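Handheld gripper pads: stock textured vs. cast, small shiny objects
Forum > End effectors > Handheld and teleop
19 replies, showing page 1

quillback
Posts: 212

I have been comparing two pad sets on the same handheld two-finger gripper and would like a sanity check before I order more of either.

Set A is the textured pad that comes with the Durnar kit. Set B is a smooth cast silicone pad from Usedau, same outline, same screw pattern, a bit softer. Everything else was held constant: same fingers, same wrist camera, same lens, same trigger spring.

The task is sorting hair accessories from a bedspread into a shallow tray. I picked it for the range of stiffness and surface in one small pile. There are clips with a hard body, beaded things that roll, and fabric things that fold up as soon as you close on them. The bedspread matters too, as it gives under the fingertips and a table does not. 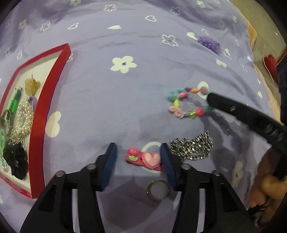 Total is 3,221 grasp attempts on set A and 3,227 on set B. An attempt counts as a success if the object leaves the fabric and is released over the tray. Anything that slips on the way is a failure, including drops that happen to land in the tray.

Short version of the results:

Hard clips: no difference I would defend.
Beaded loops: A better.
Fabric scrunchies: B slightly better, but B also picks up lint and gets worse through a session.
Flat metal ring: both poor, B worse.
Sequined pieces: A better on grip, worse on release. The texture catches.

I swapped pads every 37 attempts to spread out operator fatigue. Wiped with isopropyl at each swap.

Questions. Is there a pad with a fine texture at the tip and smooth further back? And is anyone getting reliable grasps on flat rings without adding a fingernail?

torsionbar
Posts: 1,840

For the ring, no. A compliant pad on a compliant surface gives you nothing to get under. You press down, the fabric dips, the ring dips with it. Add the fingernail. A strip of spring steel behind the pad with a small overhang past the tip will do. Mine is held by the existing pad screws.

quillback
Posts: 213

I know the fingernail works. I am trying to avoid it because the tip then shows up differently in the camera view, and I have a lot of earlier recordings without it.

torsionbar
Posts: 1,841

Then you are choosing to fail at rings. That is a legitimate choice, but take them out of the comparison. They add failures to both columns and tell you nothing about the pads.

mesh_normal
Posts: 96

Disagree with removing them. OP says B is worse on rings than A. If the difference holds up, it is information about edge stiffness at the tip. A softer pad rolls over at the edge before it generates any side force. That would also explain the result on beads.

OP, what durometer is the Usedau pad? Their listing only says soft.

quillback
Posts: 214

I don't have a gauge that I trust at that thickness. By thumbnail it is clearly softer than A. I could send a pad to somebody with a proper tester.

halfduplex
Posts: 407

You changed two variables. A is textured and firmer, B is smooth and softer. You can't attribute any of this to texture. You need at least a smooth firm pad, and preferably a textured soft one as well.

You can get a smooth firm pad cheaply by turning set A around, if the back is flat. On my Durnar kit it is, apart from a small molding mark near the screw hole.

quillback
Posts: 215

Fair. I had framed it as product against product and then started talking about texture in the results. Those are separate claims. The back of mine is flat too. I will run it reversed.

seixas_arm_user
Posts: 31

Does any of this carry over to a mounted gripper? I run the same fingers on a Seixas arm and my failures look nothing like yours. Most of mine are the arm arriving a few millimeters high and closing on air. With a person holding the tool you correct for that without noticing.

mesh_normal
Posts: 97

That is the main weakness of handheld trials for comparing hardware. The operator compensates. If pad B is bad, your hand learns to approach lower and squeeze sooner, and the success rate recovers. Look at time per grasp and number of regrasps instead. Those move before the success rate does.

quillback
Posts: 216

I have the trigger encoder log, so regrasps are recoverable. I would define a regrasp as the fingers opening and closing again before the object leaves the fabric. Time per grasp is harder because I did not mark the start of the approach.

halfduplex
Posts: 408

Use first closing motion to last closing motion. It misses the approach but it is consistent between the sets.

torsionbar
Posts: 1,844

Back to hardware for a moment. How much finger flex do you see at full trigger? On the older Durnar fingers the tips splay and only the back half of the pad is in contact. If yours do that, you are comparing the back halves of two pads, and a tip texture won't help.

Test: close on a strip of carbon paper over plain paper, at the tip only, then look at the mark.

quillback
Posts: 217

Did it just now. With set A there is a clean mark over the back of the pad and a faint one at the tip. With set B the mark is even over the full length. So there is splay, and the soft pad hides it.

torsionbar
Posts: 1,845

Shim the pads at the tip. One layer of aluminum tape under the front edge on each side, then repeat the carbon test. Add layers until the mark is even. It took two on mine.

mesh_normal
Posts: 98

This could account for the fabric result. Full contact on a thing that folds is worth more than friction coefficient. I would expect A with shims to close the gap on scrunchies.

seixas_arm_user
Posts: 32

Or widen it on the ring, if the tips now meet first.

weltbridge_fan
Posts: 7

I went through this with the Weltbridge fingers, which are a bit stiffer and don't splay much. They take the same pads if you open up one hole. Downside is weight. After an hour the heavier tool is noticeable at the wrist and my approach gets sloppy. For long sessions I went back to the light fingers with shims.

On release with sequins: close to a light hold before you open, and open slowly. A fast open drags the piece along with whichever pad has caught it.

halfduplex
Posts: 409

Slow open as an operator habit is fine for collecting data. For a pad comparison it is one more thing being compensated for. Keep the opening speed fixed or log it.

quillback
Posts: 218

Opening speed is set by the return spring if I let go of the trigger completely, so I will do that every time.

Revised plan:

1. Shim all pads until the carbon mark is even.
2. Three conditions: A textured side, A reversed, B.
3. Rings stay in, reported on their own line.
4. Score regrasps and first-to-last closing time along with success.
5. Full trigger release on every drop.
6. Swap interval stays at 37.

I can't make a textured soft pad at the moment, so that cell stays empty. Probably 7 sessions. I will post the numbers in this thread along with the trigger log.

torsionbar
Posts: 1,846

Add a column for lint. Weigh the pads or put tape on them and look at it, whichever you prefer. You said B gets worse through a session and none of the six items covers that.

quillback
Posts: 219

Tape pull at each swap, before the wipe. Added.

mesh_normal
Posts: 99

If you still want a pad sent out for hardness, I have a micro durometer. Send one A and one B, both used. New ones read differently for the first few hundred cycles.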